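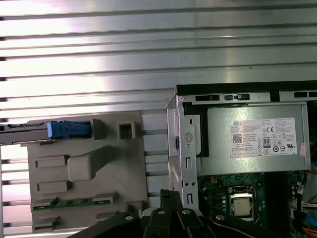 4.3 Storage and drive handling

The two library systems differed most in how they dealt with storage. Clonditz kept the original hard drives in its donated desktop computers if they passed a full read test. Pratow removed every drive on arrival and fitted solid-state replacements before the machines went out to branches. Both systems then loaded the same Loturley desktop image, so the software seen by patrons was the same in both places.

The choice had more to do with local rules than with cost. The Pratow town office does not allow any storage device from an outside donor to be used on a public network, even after it has been wiped. Clonditz has no such rule, but it does ask for a signed erasure record for each device. Staff there told us that the record took longer to fill out than the test took to set up, and in the first July of the program a backlog built up in the sorting room.

Case design also affected the work. Cabinets that needed a screwdriver to reach the drive were often put aside until a quiet afternoon. Models with a plastic bracket and a release tab, such as the light grey bracket with a bright blue tab in Figure 4, were preferred at both sites, and staff at Pratow began asking donors for the model name before they agreed to a pickup. We did not time the removal of drives and can't say how much was saved. The preference was strong enough, though, to change which donations were accepted in the second year.

Brackets were a small problem of their own. Solid-state drives are smaller than the desktop drives they replaced, and a bracket made for the older size will not hold them without an adapter. Pratow bought adapters from Isaksson, a regional parts dealer, in a single order of 500. Clonditz needed very few and took them from scrapped machines. Neither system had included adapters in its first budget – both had counted only the drives, memory and keyboards.

Failures after placement were recorded by branch staff on a shared form. In Clonditz, 34 machines were returned during the study period with a fault that the technician put down to the hard drive. Pratow did not separate storage faults from other faults on its form, so a direct comparison isn't possible. Interviews suggest that slow startup was a more common complaint than outright failure in Clonditz, mainly at branches where the computers were turned off each night. Two branches began leaving them on, against the energy policy of the system, and later went back to the usual practice.

Patrons rarely mentioned storage at all. Their comments were mostly concerned with session length, printing and the noise of older fans. Branch managers saw the matter differently. A machine sent back for repair left a gap at the desk for some four weeks in the smaller branches, where no spare was kept, and managers described this as the main weakness of the program. The repair schedule is covered in Section 4.4.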